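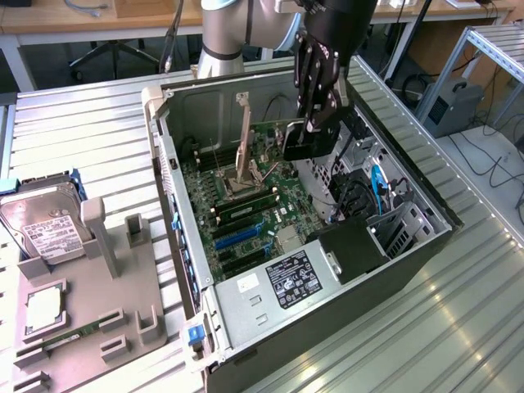 Old office desktops were built by people who expected somebody to open them again, and I wish more of the world were made that way. Lay a tower on its side, take the panel off, and the whole thing is set out in front of you like a small town seen from a hill. The parts that come out are just as pleasing on their own. A hard disk in its blue carrier bracket, a processor with its silver lid, a green stick of memory: put each in its own spot in a grey tray and you have most of what makes a computer a computer, in a space you could cover with a dinner plate or two. Blue plastic is scattered through the case as well, in clips along the wall and a latch at the near end, and if you have ever worked on machines of this sort, your thumb probably twitched a little when you read that.

I have been spending my mornings at Dellach, a repair and reuse shop in Risurville that takes in retired desktops from offices, clinics and schools, and sends as many as it can back out the door. I went in October meaning to stay for one visit. I went back the next week, and the week after that I brought my own screwdriver.

Liis Sepp runs the bench. She learned on her father's adding machines, moved on to cash registers, and has been inside desktop computers for most of her working life. She talks about them the way some people talk about old farmhouses - good bones, terrible wiring, lovely light in the kitchen.

"Everyone asks me about the new stuff," she told me on my first morning, with her elbow deep in a tower from a dental office. "The new stuff is fine. But look at this hinge! Someone drew that hinge. Someone had a meeting about it."

She showed me the hinge four times. It is a good hinge.

A tear-down with Sepp has an order to it, and she doesn't care to be hurried. Power off, cord out, then hold the front button in for a few seconds. Panel off. Then you look, and you keep your hands in your lap while you do. She wants to know where the cables run before anyone unplugs them, which slots are filled, whether the dust is the dry fluffy kind or the greasy kind that comes from a machine parked near a deep fryer. Kitchens are the worst, by the way. Hair salons come second. The cleanest computers she has ever opened came out of a piano showroom.

Memory is where she starts beginners. You press the little arms at either end of the slot, the stick pops up, and you lift it straight out by its edges. Putting it back teaches you more. There's a notch in the bottom edge that only lines up one way round, and then you push down with a firmness that feels entirely wrong until the arms click shut. I flinched the first time. Sepp laughed, pulled the stick, and made me do it again until I stopped flinching.

Drives are next, and drives are where the old office towers really show off. On a lot of them you don't touch a screw. The disk sits in a plastic carrier with a bit of flex in its sides, you squeeze, it slides, you're done. Cables come away first, of course. I had spent years believing that the inside of a computer was a place for tiny screws and bad language, and I was swapping drives in less time than it takes to butter toast.

The processor comes last and gets the most respect. Under its heatsink there's a layer of old thermal paste, which can be soft as icing or hard as grout, and if it's grout you warm things up and twist gently. "Twist, don't yank," is written on masking tape above the bench in Sepp's handwriting. Next to it, on a fresher piece of tape, it says "STEINAR."

Steinar Østergaard takes this well. He came to Dellach after a career driving delivery trucks, and he's the one who works out what goes into what. Ask him for a machine that can handle accounts for a bakery and he'll walk along the shelves pulling parts from different bins, humming, and come back with a build in his arms. He keeps the stock in a program called Skuvia, which a former co-worker wrote over one winter and which has, as far as I can tell, exactly one user. The screen is orange. It takes a full minute to open. He adores it.

According to Skuvia, 1,701 desktops came into the shop over the past year, and 1,270 went out again as working computers. The others gave up their parts. Østergaard read me both figures and then scrolled back through the list for the pleasure of it, stopping at his favourites. A tower from a grain elevator with a wasp nest in the drive cage. A pair from a library, still wearing their children's-section stickers. One that had run the scoreboard at the rink and that he had clearly hoped to keep.

What surprised me was how much of the job is sorting. A good repair bench is a tidy one, and the one at Dellach is tidy in a way that makes me want to go home and redo my kitchen drawers. Parts don't get set down just anywhere. Screws go into a muffin tin, long ones separate from short ones, and the odd black ones with the coarse thread get a cup to themselves. Memory goes on edge in slotted holders. Chips go flat with their lids up. Sepp is strict about bare drives, which must never be stacked, and about coffee, which lives on a windowsill on the far side of the room.

I asked her whether all this was really necessary for computers that nobody wanted any more.

"Who says nobody wants them?" she said, and took me to meet the pickup counter.

It's open from three until six, and it's the liveliest spot on Vigfúsdóttir Street. A finished desktop costs less than a decent pair of winter boots, and people come in with all kinds of plans for one. I met a retired surveyor who wanted something to scan his slides with. I met two sisters setting up a bookkeeping business in their mother's sunroom. A boy of eleven or so had saved up for a graphics card and brought his grandfather along to carry the tower home, and Østergaard spent a good half-hour with them, case open on the counter, showing the kid how the card's little metal tab fits down behind the edge of the case before you put the screw in. The grandfather asked more questions than the boy did.

For anyone who'd like to try this at home, and I hope you will, Sepp's advice is to start with a machine you don't need. Ask at work, ask the neighbours. There's one in somebody's basement right now with a towel over it. You want a Phillips screwdriver of the ordinary size, a soft brush, a bright lamp and a table you can leave in a mess overnight. Touch bare metal on the case before you touch anything green. Take pictures as you go, one before each cable. Leave the power supply closed up - you can take the whole box out, but don't open it, whatever the internet tells you. And find a tray. An egg carton does very well for screws, and a baking sheet with a tea towel on it will hold all the rest.

My own first rebuild was a tower from a travel agency. It had a loud fan, a slow disk and a map of Portugal taped inside the side panel. I gave it a solid-state drive and doubled its memory, scraped off the old paste and put on new (too much, I'm told), and then stood there with my finger over the power button for longer than I'd like to admit. Sepp had gone to put the kettle on. Østergaard pretended to be looking at Skuvia.

The fan spun up, the light came on, and there was the beep. I yelled. A customer at the counter clapped, though I don't think she knew what for. The machine sits on my desk now and I've typed every word of this on it, with the map of Portugal taped back where I found it. The fan is still loud, and Østergaard says he has a quieter one in a bin somewhere if I come by after three.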